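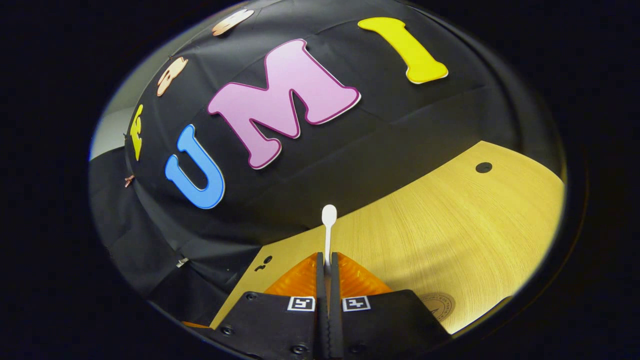
Looking after your clubs at home

Posted May 4, 2020

I love a clean set of irons almost as much as I love a straight drive, and you really don't need fancy gear to get there! A bucket, an old toothbrush and a couple of towels will do it.

Washing the heads
Squirt a little dish soap into warm water and stand the irons in it so the water stays below the ferrules (the plastic collars where the shaft meets the head). Ten minutes is plenty. Scrub along the grooves with the toothbrush, rinse and dry right away. Woods and drivers shouldn't be soaked, just wiped with a damp cloth.

Grips
These make such a difference! Wipe them down with soapy water, get the soap off with a clean wet cloth and leave them overnight. If they still feel slick in the morning, a very light rub with fine sandpaper brings back some bite. I did this to a set I've had since my Fornside days and they felt almost new.

Shoes
Knock the dried mud off first, then go around each spike with a wooden skewer. Stuff wet shoes with newspaper and keep them well away from the heater. Change the paper when it gets soggy.

The bag
Empty every pocket, all of them. Mine gave up 63 tees, a very old banana and a Bernholm scorecard from November! Vacuum the bottom, wipe the lining and leave the zippers open for a day. A stiff zipper loosens up if you run a bit of candle wax along the teeth.

Next up is regripping on the kitchen table, and I've already bought the tape.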